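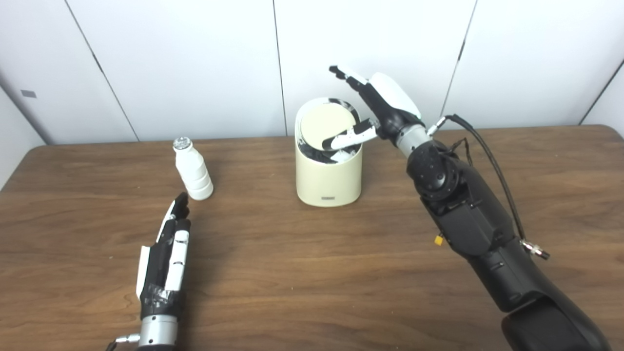 Chapter 3

Judging and Scoring in Pageants

A pageant looks like a stage show, but it is also a contest with a result that somebody may question the next morning. Most of the work that protects the result is done before the audience arrives. This chapter covers how judges are picked, how scores are collected and added, and what the organizer should keep on file after the crown is given.

Our main case is the Miss Gusell pageant, a regional contest held each August at Messina Hall. It is a mid-sized event. The hall seats 240 people, the title lasts one year, and the winner receives $4,000 toward college costs from the main sponsor, Cuvetti, a chain of dress shops. You will meet the same pageant again in the chapter on sponsors.

Before you read on, you should be familiar with these terms from Chapter 2: preliminary round, final round, segment, titleholder, runner-up.

3.1 What Is Being Scored

A pageant is divided into segments, and each segment has its own share of the total score. Common segments are the private interview, evening wear, talent, and the question on stage. The share given to each one tells you what the organizer wants in a titleholder. A pageant that sends its winner to speak at schools will usually give the interview a large share. A pageant run by a fashion business may not.

The shares have to be written down and sent to contestants when they enter. At Miss Gusell they are printed on the second page of the entry form, under the age limits. A change after entries close is unfair to anyone who chose her talent or paid for a gown on the basis of the old numbers, even if the change is small.

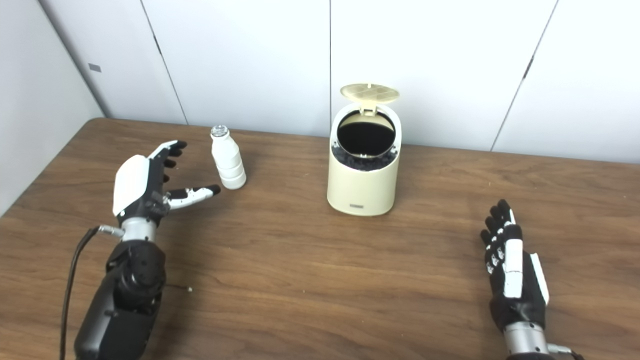
Shares are only half of the plan. Judges also need to know what a high or low score means. Without guidance, one judge will treat seven as a good mark and another will treat it as a failing one. A short scoring guide – one page is enough – gives a sentence or two for each level. Judges should go over it together before the interviews start and ask questions then.

3.2 Raw Scores and Dropped Scores

Miss Gusell collects scores on tablets with a program called Jotbridge. Each judge enters a score for each contestant, and the program locks it when the segment ends. The sum of all scores before any adjustment is called the raw total. In the preliminary round last year, the raw total for the whole group was 3,571. That number decides nothing, but the auditor uses it to check that the paper record and the program agree.

Many pageants then drop the highest and lowest score given to each contestant in each segment. This limits the effect of a judge who is very generous or very harsh. It works poorly with a small panel. If there are only 3 judges, dropping two scores leaves the whole decision to the one in the middle, and the other two might as well have stayed home.

Ties need a rule too, and it belongs in the same document as the shares. The usual rule is that the higher interview score wins.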